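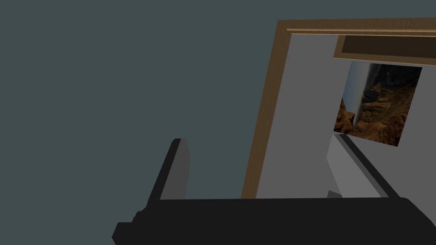 Fonmont Night Market Returns to the Riverside for a Longer Season

FONMONT, 05/05/2019 – The Fonmont Night Market is back, and this year it stays open all the way to December! After a first season that drew far more people than the parking lot could handle, the market is moving to the old Daher freight yard, where there is space for 710 seats under cover and a proper stage at the river end.

"We had people eating noodles on the curb last summer, and they were happy, but I felt bad every time I walked past," said Benedicta Gyamfi, who runs the market. "Now you can sit down. You can bring your grandmother. I can't wait to see those long tables full."

Plenty of last year's cooks are coming back. Gaetano Valentini will be making his chickpea pancakes again, this time with a second griddle (anyone who stood in that line will understand), and the Gatilell bakery is bringing its orange buns and a new rye loaf. New this season is Ifeanyi Yusuf, whose grilled fish and pepper sauce sold out twice at the spring street fair. He is also planning a jollof night in the first month, with two pots going side by side and the crowd picking a favorite.

Music starts at 7 p.m. and finishes at 10. The Flalletti brass band opens the season with a set of dance tunes, and there will be an open hour early each evening for school groups and anyone else who wants to play. Elisa Parisi is booking the stage and would love to hear from local singers, especially ones who have never played outdoors before.

The first 1000 visitors on opening night will get a cloth shopping bag printed with a drawing of the river bridge by Fonmont artist Rosário Leitão.

Entry is free. The market runs every Friday evening from 5 p.m. to 10 p.m., rain or shine. Bike racks are by the north gate, and the number 4 bus stops across the street. Dogs are welcome on a leash, though please keep them away from the grill row.

Cooks and growers who would like a stall later in the season can pick up a form at the market office on any market night. Stalls for June are already full, but there are still places from August on.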